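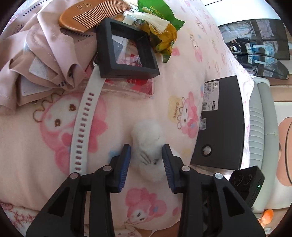

Figure 3. Wrist view with the fingers open on either side of a white plush object, not yet squeezed. Small household items lie on a printed blanket.

4.2 Contact Onset and Finger Width

The perception module in Zustov has to answer one question before the planner can use a demonstration: at which time step does the hand begin to hold something? We call this step the contact onset. Everything before it is treated as approach, and everything after it, up to the release, is treated as transport. If the onset is placed too early, the policy learns to close on air. If it is placed too late, the policy learns to start lifting with the fingers still apart.

For rigid objects the onset can be read from the finger width alone. The width drops at a steady rate, reaches the size of the object and stays there. Our first version used this rule and nothing else. It fit a line to the closing phase and marked the step where the slope fell below a fixed threshold. On boxes and other hard items the rule agreed with hand labels to within 3 time steps, and we kept it for those classes.

Soft objects break the rule. With a plush like the one in Figure 3, the pads reach the fur well before they reach anything that resists them, and the width keeps falling while the object gives way. The slope changes slowly and has no clear corner. The threshold rule then fires at the end of the squeeze, which in our logs was as much as 14 steps after the hand label. Lowering the threshold did not help, as it produced false onsets whenever the operator paused on the way in.

We therefore added an image term. A small network takes a crop between the two fingertips and predicts whether the region is free, touching or held. The crop is fixed in the camera image, since the fingers move along a known path relative to the lens. The network output is combined with the width signal by a two-state filter with a minimum dwell time. The filter can move from approach to transport only when both inputs have changed, but the time it reports is that of the earlier change. This detail matters more than the network size, which we varied with little effect.

Background texture was the main source of error in the crop network. Printed cloth carries faces, bows and lettering at about the same scale as the objects, and early models reported "touching" when a printed figure passed between the pads. We retrained with 365 additional clips in which the gripper crosses patterned cloth and closes on nothing. False onsets on patterned cloth became rare after this change — plain surfaces were not affected either way.

4.3 Two Hands in One View

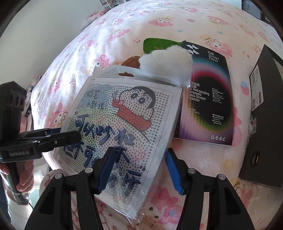

Figure 4. Wrist view from one gripper with a second gripper over the same object.

The task graph built by Tefera, our planning layer, assigns each object to one hand at a time. This is convenient for search, and it holds for most of the data. It fails when both hands work on a single item, and the failure is silent: the planner receives two separate grasp events with the same object label and orders them one after the other. In Figure 4 the second gripper's finger reaches over the left side of a plastic-wrapped picture kit while the kit's right edge lies between the pads of the first. A sequential plan would send one hand away before the other arrived, and whatever the demonstration used the second hand for would be lost.

To handle such cases we added a shared node to the graph. A shared node is opened when the masks of both end effectors overlap the mask of one object in either wrist view for longer than the dwell time used in Section 4.2. It is closed when one hand leaves. While it is open, the planner must schedule both hands together, and the low-level controller tracks the relative pose of the two grippers in place of their separate poses in the base frame.

Clear packaging makes the object mask unreliable. Glare splits one item into several pieces, and a transparent flap is often given to whatever lies under it. We merge pieces whose boundaries move together over a short window, using the optical flow already computed for tracking. The merge step runs offline and is not available to the controller.

We checked the shared nodes by hand on 185 episodes from the Brilix set. Most of the remaining mistakes were missed nodes, where one hand was hidden behind the other and its mask was lost for part of the window. Spurious nodes were less common and came mainly from a hand passing over an object on its way to another. Both kinds of error can be corrected in the Dulimton viewer, where the operator drags the ends of the node along the time axis and the graph is rebuilt. Corrected episodes are stored with the original output so that the filter settings can be tuned again later.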